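Mein Rad ist wieder da!

Drucken | Per E-Mail versenden

13. Dezember

Ich muss das jetzt einfach aufschreiben, sonst erzähle ich es morgen der Kassiererin im Supermarkt ein zweites Mal: Mein Fahrrad ist wieder da! Das grüne Trekkingrad, das mir letztes Jahr aus dem Hinterhof geklaut wurde, steht seit gestern Abend bei mir im Flur, mit fremdem Sattel, ohne Klingel und mit einem Kratzer am Unterrohr, den ich nicht kenne. Und ich bin jetzt schon viermal hingegangen und habe es angefasst.

Wer hier länger mitliest, erinnert sich vielleicht an meinen sehr schlecht gelaunten Eintrag von damals. Im Oktober vor einem Jahr war das, ich kam morgens mit Helm und Brotdose in den Hof, und am Geländer hing nur noch das durchtrennte Schloss. Das gute Schloss, wohlgemerkt! Ich habe Anzeige erstattet, online, abends um elf, mit viel Wut und wenig Hoffnung. Ein paar Wochen später kam der Brief von der Staatsanwaltschaft, Verfahren eingestellt, Täter nicht zu ermitteln. Den Brief haben wohl schon sehr viele Leute bekommen. Ich habe ihn abgeheftet und mir ein gebrauchtes Rad bei Palter in der Werkstatt geholt, das bei jedem Schalten geklungen hat wie eine Kaffeemühle (liebe Leute von Palter, es war trotzdem ein fairer Preis und ihr wart wahnsinnig nett).

14 Monate später blättere ich beim Frühstück durch die Polizeimeldungen. Das mache ich seit Jahren, ich liebe diese Meldungen! Diese völlig trockene Sprache, in der ein Betrunkener mit einem Einkaufswagen auf der Umgehungsstraße zu einem „ungewöhnlichen Verkehrsteilnehmer“ wird. Und dann stand da, dass bei der Durchsuchung einer Lagerhalle im Gewerbegebiet 300 Fahrräder sichergestellt worden sind, die meisten davon vermutlich gestohlen, viele schon halb zerlegt und für den Weitertransport verpackt. Die Halle war laut Meldung untervermietet, und die Spedition Balogh, der das Gelände nebenan gehört, hatte die Polizei angerufen, als nachts immer wieder Transporter ohne Licht über den Hof gefahren sind. Ganz großes Dankeschön an die Nachtschicht bei Balogh, falls ihr das lest! Ihr habt was gut bei mir.

Unter der Meldung stand ein Link zu einer Seite mit Fotos. Jedes Rad mit laufender Nummer, Marke, Farbe, Auffälligkeiten. Ich habe meinen Tee kalt werden lassen und geklickt und geklickt. Es gibt erstaunlich viele grüne Trekkingräder auf der Welt. Bei einem war ich mir sicher, dann war der Gepäckträger falsch. Beim nächsten stimmte der Gepäckträger, aber der Lenker nicht. Und dann kam eines, an dem unten am Schutzblech noch ein Rest von meinem Aufkleber klebte, der vom Café Ilham, so ein gelbes Eckchen mit dem halben I drauf. Ich habe laut gequietscht. Allein in der Küche.
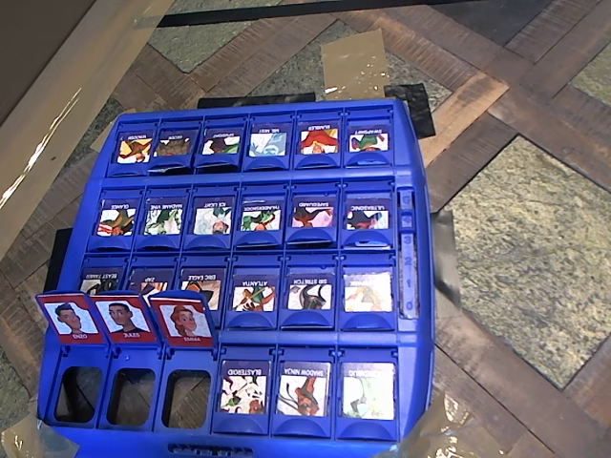
Was muss man mitbringen, wenn man sein Rad bei der Polizei abholen will?

Einen Ausweis, das Aktenzeichen der Anzeige und irgendetwas, womit sich das Eigentum belegen lässt, am besten Kaufbeleg und Rahmennummer. So war es jedenfalls bei mir, und so stand es auch auf der Seite mit den Fotos. Man meldet sich erst per Mail mit der laufenden Nummer des Rades, dann wird geprüft, ob die Angaben zur Anzeige passen, und danach bekommt man einen Termin. Einfach hinfahren und auf ein Rad zeigen geht also nicht, und das finde ich auch völlig richtig so.

Die Rahmennummer hatte ich! Das ist der einzige Punkt in der ganzen Geschichte, auf den ich mir etwas einbilde. Ich hatte sie gleich nach dem Kauf bei Voditora eingetragen, dem kleinen Radregister, von dem ich hier mal geschwärmt habe, und dann nie wieder daran gedacht. Das Passwort natürlich auch vergessen. Also Passwort zurücksetzen, Bestätigungsmail im Spam suchen, einloggen, und da lag alles: Nummer, Foto vom Tretlager, Foto vom ganzen Rad in der Abendsonne (sehr unscharf, sehr schön) und sogar die Rechnung. 1.604 Euro hatte ich damals bezahlt, inklusive Nabendynamo und dem teuren Ständer, und ich weiß noch, dass mir beim Unterschreiben ein bisschen schlecht war. Die Hausratversicherung hat mir nach dem Diebstahl 1.000 Euro erstattet, mehr war für Fahrräder im Vertrag nicht drin.

Womit wir bei dem Teil wären, über den ich mir vorher überhaupt keine Gedanken gemacht hatte. Mein Rad ist nämlich wieder da, aber die Versicherung hat ja gezahlt! Ich habe dort noch vor dem Abholtermin angerufen, und die Dame am Telefon war richtig gut gelaunt, so einen Anruf bekommt sie offenbar selten. Bei meinem Vertrag kann ich wählen, ob ich das Rad behalte und das Geld zurückzahle oder ob ich das Geld behalte und das Rad abgebe. Ein Abschlag für die Schäden wird noch verhandelt, dafür soll ich Fotos schicken und einen Kostenvoranschlag. Schaut bei euch bitte selbst in die Bedingungen, das ist wohl nicht überall gleich geregelt. Ich behalte das Rad. Keine Sekunde überlegt.

Gestern also der Termin. Die Asservatenhalle liegt so weit draußen, dass der Bus dort wendet. Am Tor klingeln, Name sagen, warten, noch mal Name sagen. Drinnen Neonlicht, Betonboden und Fahrräder, Fahrräder, Fahrräder, mit Anhängern aus Pappe am Lenker. Kinderräder waren auch dabei, das hat mich ziemlich getroffen. Wer klaut denn ein Kinderrad mit Wimpel? Der Beamte, der mich durchgeführt hat, hatte die Ruhe weg. Er hat das Rad umgedreht, mit einem Lappen über das Tretlager gewischt und mir die Nummer Ziffer für Ziffer vorgelesen, und ich habe auf meinem Ausdruck mitgelesen wie beim Bingo. Bei der letzten Ziffer hat er genickt, und ich hätte ihn fast umarmt. Dann drei Unterschriften, Stempel, fertig.

Gefragt habe ich natürlich trotzdem alles Mögliche. Zum Verfahren durfte er nichts sagen, das läuft noch. Aber er meinte, sie würden viel mehr Räder zurückgeben, wenn die Leute ihre Rahmennummer irgendwo notiert hätten. Was am Ende niemandem zugeordnet werden kann, wird irgendwann versteigert, und das muss ziemlich frustrierend sein, wenn man die Räder vorher monatelang sortiert und fotografiert hat.

Heimgefahren bin ich im Nieselregen, mit plattem Hinterreifen ab der Hälfte der Strecke, die restliche Zeit habe ich geschoben und gegrinst. Unterwegs habe ich beim Ilham angehalten und mir einen neuen Aufkleber geben lassen, der kommt genau neben das alte gelbe Eckchen. Das alte bleibt dran, das hat jetzt Denkmalschutz! Der Kakao ging aufs Haus, als ich die Geschichte erzählt habe, und am Nebentisch hat eine Frau sofort ihr Handy rausgeholt und die Fotoliste durchgesehen. Ihr Rad war leider nicht dabei, ein blaues Klapprad mit Korb. Ich halte jetzt mit Ausschau.

Auf der Liste für die nächsten Tage: Schlauch flicken, Kette tauschen (die ist durch, aber so was von), Klingel kaufen, fremden Sattel abmontieren. Der ist leider bequemer als meiner war, da bin ich noch unentschlossen. Und ein zweites Schloss, diesmal eines für den Rahmen und eines fürs Vorderrad. Wenn ihr mit einem bestimmten Modell gute Erfahrungen gemacht habt, dann bitte ab damit in die Kommentare, gern auch mit Gewichtsangabe, ich muss das Ding schließlich jeden Tag den Berg hoch schleppen.

Drucken | Per E-Mail versenden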